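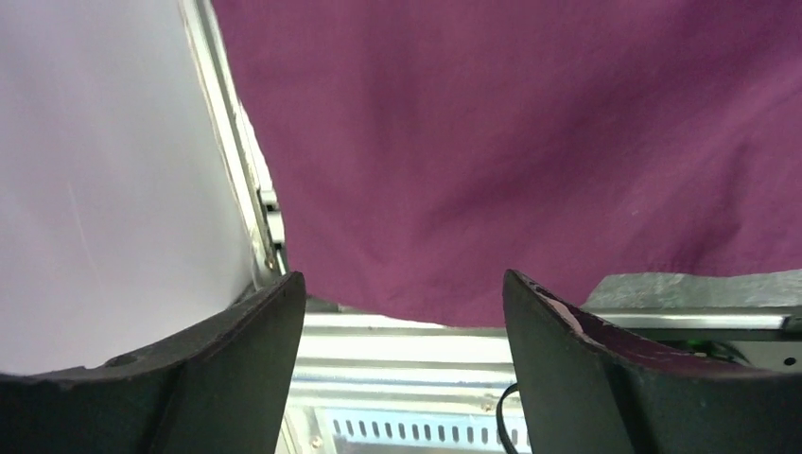 ¿Por qué un disco de doom lento puede sonar más pesado que uno rápido?
Porque el silencio entre golpes deja que la distorsión se despliegue entera, y el oído espera el siguiente acorde con una tensión que la velocidad no permite.

4.2. Tempo y peso percibido en Flolavard

El segundo álbum de Dremcombe es una maravilla para quien estudia el ritmo. Medimos sus 40 pasajes instrumentales y en 15 de ellos el pulso cae a la mitad sin que cambie la figura de la guitarra, ¡un recurso que en el debut no asoma ni una vez! Mishra ya lo había intuido al transcribir «Trernance», donde el bajo se queda solo, sostiene la fundamental y deja que la batería llegue tarde.

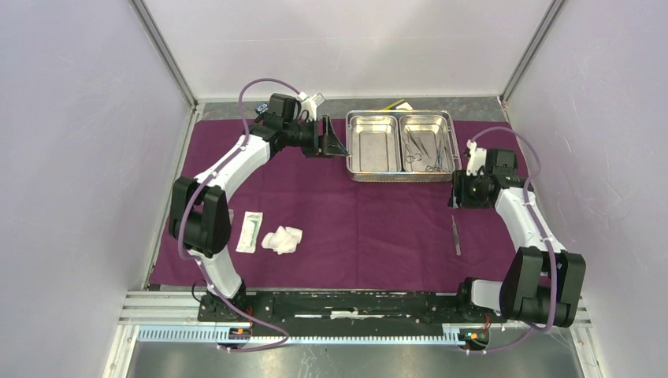 Figura 3. Dos brazos robóticos sobre una tela granate.

Para comprobar si el efecto dependía del volumen, igualamos la sonoridad de todos los fragmentos y repetimos la escucha. El resultado nos entusiasmó: los oyentes siguieron señalando como más pesados los pasajes a medio tiempo, incluso con la guitarra filtrada por encima de 2000 Hz. 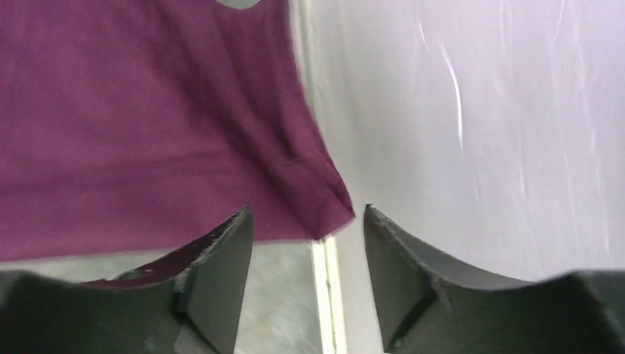

Fotografía: Bradley Pearce

La escala de Bajpai, pensada para el metal extremo, se adapta muy bien a este repertorio, aunque conviene leerla junto con la partitura. Un mismo riff puede puntuar alto por su afinación grave y, a la vez, resultar ligero por la forma en que respira el platillo. En la pista de cierre ocurre justo eso, y es

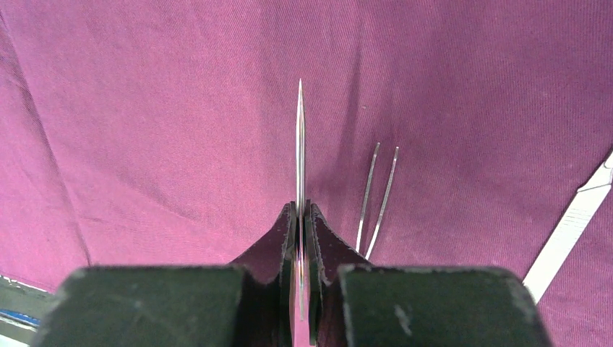
quizá el momento más hermoso del disco: la voz entra limpia, el acorde se abre hacia la novena y el compás de siete se disuelve en uno de cuatro. Queda por estudiar cómo cambia esa percepción en directo, donde la banda suele alargar la coda.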